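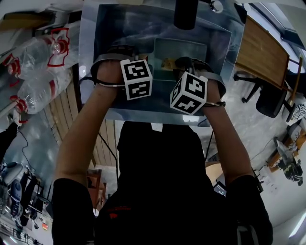 How to clean and store a large acrylic box without scratching it

Clear acrylic is a pleasant material until the first time you wipe it with the wrong cloth. I have kept boxes of this kind for several years, first for my plants and later for display, and I ruined two of them before I learned how to do it properly. This page is what I do now. I tested it on a big box from Skumholm and on smaller ones from Dinsa, and the method is the same for both.

What you need

A soft brush with long hair, the kind for painting watercolors
Two clean microfiber cloths, never used with powder cleaner
A bowl of lukewarm water
Mild dish soap without lemon or orange oil
An old bed sheet

Do not use window cleaner. Most window cleaners contain ammonia or alcohol, and acrylic does not like them. The surface can become cloudy, or small cracks can appear near the corners some weeks later. Paper towels are also a bad idea. They feel soft to the hand, but they leave fine lines you will see in the evening when the lamp is on.

Step 1. Remove the dust dry

Take off rings, watch and bracelets, and push up your sleeves. Put the box on the folded sheet. Brush the dust from the top to the bottom, with almost no pressure. Do the inside first, then the outside. If you start with a wet cloth you push the dust over the surface, and dust is what makes the scratches.

Step 2. Wash

Put one or two drops of soap in the water – more is not better, it only takes longer to rinse. Make the first cloth wet, squeeze it a little, and wipe in straight lines. I know many people make circles. Straight lines are easier to polish away later if something goes wrong.

For the inside corners, fold the cloth over one finger. Do not use a stick or the handle of a spoon. Do not lean on the rim with your arm when you reach for the bottom, the glued edges are the weak part of the box. If the box is deep, lay it on its side.

Step 3. Rinse and dry

Change the water and wipe again until you see no more soap. Then dry with the second cloth, only by touching and lifting. The box may attract dust after this. A slightly damp cloth helps more than a dry one.

Small scratches

If your nail does not catch in the scratch, a plastic polish can usually remove it. I use the one from Bratum. Try it on the underside first and wait 30 minutes before you judge the result. For deep scratches I have no good advice, I just turn that side to the wall.

Storage

Wrap the box in the sheet and keep it away from the heater. Last December I left one beside the radiator and one wall is now a bit curved. Do not put boxes inside each other without cloth between them.

Last changed 2/13/22: added the note on drying.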